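Call for Participants: Piderdale Service Banner Project

The Piderdale Needle Guild is looking for people to help make hand-stitched banners for families of service members stationed away from home. Each banner goes to a household in Piderdale or Cornden and is theirs to keep. Last year the guild finished 278 of them. The goal for this round is 300.

You do not need to know how to sew by hand before you start. Ayanda Zwane teaches a short class on running stitch and whip stitch at the first session of each month, and new people are paired with someone who has made at least one banner.

Sessions run from 6:30 to 9 p.m. in the lower room of the Cornden Grange on Tejada Street. Parking is behind the building – use the gravel lot, the paved one belongs to the clinic.

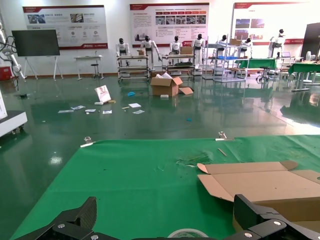 What we need

Stitchers, 16 or older. Plan on two sessions a month from October through spring. If you prefer to work at home, pick up a kit at any session and bring the finished piece back within six weeks.

Cutters. Cutting is done from patterns and takes one evening a month. Bring your own fabric shears if you have a pair you like.

Drivers. Two or three people with a valid license to take finished banners to families. Mileage is paid.

A records clerk. This person keeps the list of requests and matches banners to addresses. Leandro Montoya has done it for years and will train whoever takes over.

Fabric, thread and needles are provided. We are not taking fabric donations right now, but we can always use navy and white cotton thread.

To sign up

Leave your name and phone number at the front desk of the Piderdale library, or come to a session and ask for Ainhoa Cabello. Families who want to request a banner should use the separate request card, also at the library desk.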